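Rental Deposit Scam Hits Downtown Apartment Hunters

If you're hunting for an apartment in Stetness this summer, please slow down for a minute before you send anybody money. I've been writing about housing in this town long enough to get suspicious of a good deal, and the one going around right now is a really good deal, which should tell you something.

It works like this. Somebody copies the photos from a real listing, knocks a few hundred bucks off the rent, and puts it back up under a different contact name. When you write in, you get a friendly answer within minutes. The "owner" is out of the country for work, the place is going fast, and you can hold it with a deposit and the first month up front. They'll mail you the keys! They even send a lease, and I've looked at one of these leases - it's better formatted than the one I signed for my own place.

Police in Stetness told me they've taken 207 complaints since January, and the two detectives who handle fraud are also handling everything else with a dollar sign in it. Most of the complaints involve three downtown buildings, all of them managed by Kincaid, a property company that had nothing to do with the ads. Kincaid's leasing office says people have been showing up with suitcases, asking for a unit that already has a tenant in it.
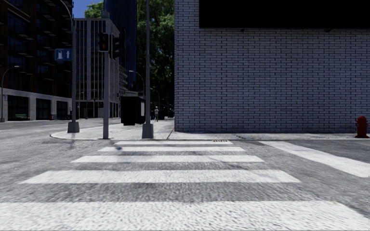 Kincaid has now put a warning at the top of every listing on its own site, and the office will confirm over the phone whether a unit is open, even if you found the ad someplace else. I called to try it out and was off the line in under five minutes. They'll also meet you at the door for a showing, which the scammers never will. One renter I spoke with had asked her "landlord" what was outside the building, just making conversation, and got a long answer about a garden and a quiet lane. She walked over on her lunch break and found a street corner with a striped crosswalk and a red fire hydrant up against the wall. She kept her deposit. I love that story, and I've started asking the same kind of nosy question myself whenever I help a friend look for a place.

Plenty of people weren't that lucky. The losses I've heard about run from a month's rent to somebody's entire savings for the move, and very little of it is coming back. Nearly all of it went out through Treltar, a payment app a lot of us use for splitting dinner. Treltar treats a transfer you approved yourself as final, even if you approved it because a stranger lied to you. The company told me in an email that it will look at reports made within three days, and that it freezes the receiving account when it finds a pattern. By then the account is usually empty, but file the report anyway, and call your bank too. 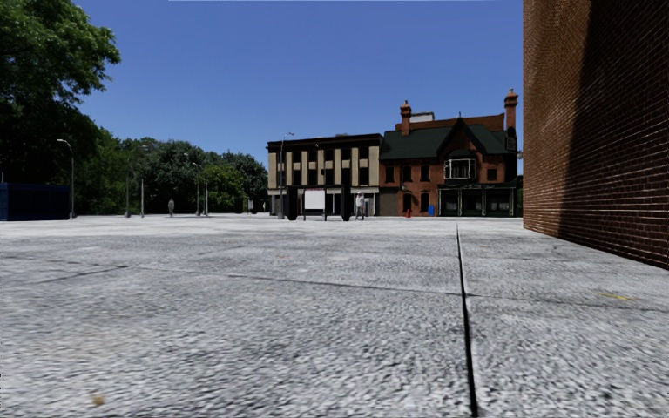 The listings themselves mostly ran on Carkus, the classifieds site, and that's where I think there's room to do better. Carkus lets you post a rental with nothing more than an email address. A spokesperson said the site plans to start checking the identity of people who advertise housing, beginning in August, and that it already takes down fake ads once they're flagged. I flagged one on my own to see what would happen. It came down the next morning and was back by dinner, same photos, new name, rent fifty dollars lower.

So what can you do in the meantime? Drop the listing photos into a reverse image search and see if they turn up at another price. Look up who owns the building in the county property records (it's free, and you can do it from your couch). See the inside of the actual unit before you pay, or send somebody you trust. And if anyone wants a deposit by app, gift card or wire before you've stood in the kitchen, walk away. I know that's hard when you've been looking for weeks and your lease is almost up.

If you already paid, don't sit around feeling dumb about it. Save the messages, take screenshots of the ad before it disappears, and file a police report even if the amount seems small. The detectives say the smaller reports help them link accounts together. The fraud desk takes walk-ins until 4 p.m., and you can also file online.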